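Week 11 handout: can machines do the chores yet?
Notes for the Etberg module. Bring these to the seminar, I won't reprint. 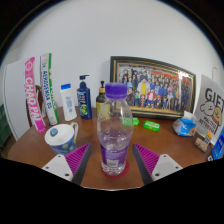
Short answer: some of them, sometimes, slowly. Long answer is the rest of this sheet.

Chores are hard for dull reasons. Things move. Tables get cluttered. Clear plastic is a pain for depth sensing, and a half-full bottle doesn't weigh what a full one does. A shop-floor arm gets the same part in the same place all shift. A kitchen never does that.

Todorova trial (see reader, ch. 4)
- 429 attempts, tidying one table
- 389 finished with no help
- sounds good. Same table every time though, same objects. Ask what happens in a diffrent flat

Anomstead packing line: fixed bins, good light, people on hand to clear jams. Works. Is it a chore? Discuss.

Clarkeo set: 1,569 short demos, all done by hand with a gripper. Cheap to collect. Open question how much carries over to an arm, which can't reach round things like we do.

Terms to know: grasp, regrasp, slip, recovery. Recovery is the one most of you left out of the December essay.

For next time: pick one job you did this morning. Write out every step, incl. the ones you dont notice. Mark where a machine would get stuck and say why. One side max.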